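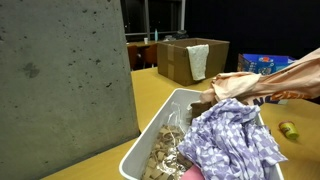

4.2 The kit as supplied

Nurkis sells its tidying kit in two versions, at 900 and 1099 euros, and the dearer one adds a fabric sleeve for the arm. The brochure promises operation on "any household clutter", a phrase we took at its word. Figure 3 shows the arm over a white plastic bin holding, among other things, a crumpled purple-and-white checked cloth that hangs over the rim. Cloth of this sort does not appear in the brochure, whose clutter consists of cubes.

We logged 668 attempts with the stock Valentini controller. The manual gives setup time as 42 minutes, presumably for readers who already own a second kit.

Figure 3. Kit in use at the bin, sleeve fitted.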